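3.2 Recruitment and interview procedure

Owners were recruited through two veterinary clinics in Jemimcombe, one in the town center and one on the road out to the farms. Both clinics treat mostly dogs and cats, with a smaller number of rabbits and birds. Front desk staff handed a one-page letter to owners of animals over the age of ten at the time of a routine visit. The letter did not mention death. It said that the study was about how people make decisions for an older pet, and it gave a phone number and a mailing address. Owners whose animal had been put to sleep in the past month were not approached, at the request of both clinics.

A total of 40 owners returned the form. Of these, 20 were interviewed at the first stage and the others were placed on a list for the follow-up described in Section 3.4. The choice between the two groups was made by drawing numbers, with one exception: a married couple who had each returned a form were kept together. Recruitment closed on 15/01/2020 and the first interviews were held in February.

Interviews were carried out by the second and third authors (Smadi and Ghumman). Each owner chose whether to meet at home or at the clinic, and most chose home. The pet was usually present. We had not planned for this, and the interview guide was changed after the pilot so that the first questions dealt with the animal's daily habits: where it slept, what it ate, who walked it or cleaned its cage. Owners spoke more freely once they had talked about these ordinary things, and several returned to them later when asked how they would know that the time had come.

The guide then moved to three topics. The first was pain, and what signs the owner looked for. The second was cost. Owners were asked whether they had set a limit on treatment and, if they had, whether they had told their veterinarian. The third was the role of other people in the household, including children. Questions on burial or cremation were left to the end and were skipped if the owner preferred.

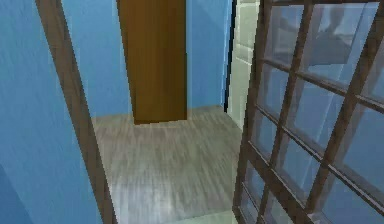 Figure 2. Interior with blue walls and a glass-paned door (computer rendering).

Interviews were recorded with the owner's consent and typed up by Skjelbred. Names of owners, animals and clinic staff were removed at this point. Each transcript was then read by two of the authors separately, who marked passages under the headings used by Butt and Swati in their earlier work on large animals. Some of those headings did not fit. "Working value," for example, was hardly used, and "routine" had to be split into the owner's routine and the animal's. Where the two readers disagreed, a third read the passage and the majority view was kept.

Owners received a copy of their own transcript by mail and could strike out anything they wished. A few did so, mainly remarks about relatives. One owner withdrew after her dog died and her transcript was destroyed. Her form is included in the total given above but nothing she said is used in Section 4.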